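Home > Blog > House > Small Jobs > About

Clearing the white table

The white table in our back room has been the place where things get put down for two years. Mail, chargers, keys, screws from something, a tape measure, a coaster that lives there whether or not there is a cup on it. In September I decided to clear it completely and then only put back what I could give a reason for. It took longer than I thought it would, and I am writing it down mostly so I remember what I did with everything.

The table is a Navberg. I bought it secondhand for 50 dollars from a couple who were moving out of an apartment on Castellanos Street. It has a slightly textured white top that was sold to me as easy to clean. Dust comes off it fine. Scuffs are another matter, and I will get to those.

I started on a Friday after dinner. My first idea was to sort things where they lay, pushing them into groups at the ends of the table, and that went badly. Every group spread into the next one. After half an hour I got two cardboard boxes from the closet and moved everything off, without looking at it much, and put the boxes on the floor. Then I wiped the top and sat down with the first box.

Most of the first box was paper. I had kept every statement from the water company back to the winter before last, and a lot of instruction booklets for things we no longer own. There was a receipt from Kirkix for 162 dollars that I had hunted for in the spring, when I wanted to return a floor lamp. It was inside the booklet for the lamp. The lamp is still here and I have gotten used to it. The receipt went in the folder with the others anyway.

The second box was small hard things, and it was slower. Paper can be read and thrown out. A small plastic foot with a screw through it could belong to the bookcase, the dresser, or the old printer, and you have to get up and check all three. I did check. It belonged to the dresser, which has been leaning a little to the left since we moved it. It is level now, so I got one real repair out of the evening.

My rule for the table was that something could stay on top if it got used in that room at least every couple of days. Anything used once a week went in the drawer. Anything else left the room. I made exceptions right away, of course - the good scissors stayed out even though I use them less than that, and the stapler went to the kitchen, where it turned out to be wanted more.

Then I put things back a few at a time. I did it over the weekend, with the top bare in between, and that gave me a chance to look at the surface in daylight. It was worse than I remembered. There are thin scratches running on a diagonal, and pale gray smudges that I had taken for dust.

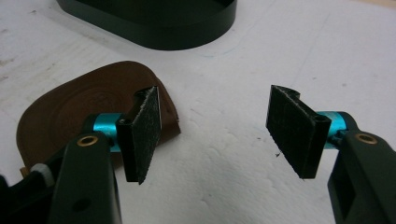

What I tried on the scuffs

I went from the mildest thing to the strongest, in one corner first. If you have a matte top like this one, do the corner first too.

Warm water and dish soap took off a film I had not known was there, and made the whole top a little brighter. It did nothing to the gray smudges. I went over it twice and dried it with an old towel.

Next was baking soda mixed with water to a thick paste, rubbed with a fingertip in a cloth. This got rid of perhaps half the smudges. It also left a white haze in the texture that needed three rinses, and for a while I thought I had made things worse. Once it dried properly it looked all right.

After that I tried a plain white pencil eraser. I had read about this somewhere and did not expect much, but on the smudges that had come from something rubbing, it worked better than the paste. It is slow work and it makes crumbs. I did the half nearest the window and stopped there.

I did not use a melamine sponge. I used one on a Barberg tray a few years ago and it left a shiny patch that is still there. A shiny patch on a matte table would bother me more than a smudge.

The scratches are staying. They are too fine to fill and they only show when the light comes in low. I have thought about a desk mat, but a mat is one more thing on the table, and papers would end up under it.

What is on the table now

The lamp, the scissors, a jar with two pens and a pencil, and a shallow tray for keys. The chargers are on a hook on the wall behind it. The tape measure is in the drawer with the batteries, and the batteries are in a zip bag so they stop rolling to the back when the drawer opens.

The drawer itself needed work. It had a liner once, and somebody before me had taken it out and left the glue. I cut a piece of leftover shelf paper to fit and did not stick it down. If it slides I will deal with it then.

The mail was the part I was least sure of. I hung a wall pocket by the front door, so envelopes do not reach the back room at all unless they need an answer. So far that has worked on most days. Twice I have found a catalog on the table, and both times I had put it there myself while looking for my glasses.

I weighed the paper that went out, since I had the kitchen scale handy. The pile of booklets and statements was 1135 grams, which sounded like less than it looked. The odd screws, washers and plastic feet came to 241 grams, and those I kept, in a jam jar on the shelf in the hall closet. I know that is probably the wrong decision. But the dresser foot was in there, and I would have had to buy another one.

The shelf under the window is next. It has the same problem on a smaller scale, and it has plants on it, so everything has to be lifted down with a saucer under it. I will probably wait for a weekend with some rain.

Filed under: House, Sorting, Furniture

Older post | Newer post | Back to top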